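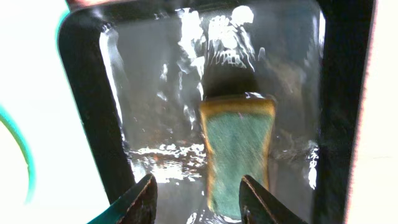
What is a composite sink made of?
A composite sink is made of a mineral filler, usually crushed quartz or granite, bound in acrylic or polyester resin and cast in a heated mould.

Composite sinks are a class of kitchen basin produced by casting. The filler gives the basin its hardness and the resin holds the grains together and seals the surface. Pigment is mixed through the whole body, so a shallow scratch shows the same colour as the face. Dark greys, black, white and beige are the usual shades.

Manufacture
In the process used at the Kondevholm works, the mix contains 83 per cent quartz by weight. It is pumped into a closed two-part mould and cured under heat. After release, the basin is trimmed and the waste hole is finished. A design study by Larasati Hutapea compared 23 castings and found that most rejects came from air trapped at the inner corners. Larger corner radii reduced the fault.

Properties
The material is heavier than pressed steel of the same size and dampens the noise of falling water. It does not rust. Sharp blows from heavy cookware can chip the rim, and long contact with a very hot pan may mark the resin.

Limescale
In hard water areas a pale film of calcium carbonate forms as drops dry. It is most visible on dark basins and is often mistaken for fading. Weak acids such as diluted white vinegar dissolve it. Strong alkaline drain cleaners can attack the resin and should be rinsed off at once.

Installation
Basins are fitted from above, level with the worktop or beneath it. The Mumberg pattern, an inset type, needs a cut-out 815 mm long with corners of 12 mm radius. Undermounted types need brackets as well as sealant.

See also: Fireclay sink; Worktop; Waste trap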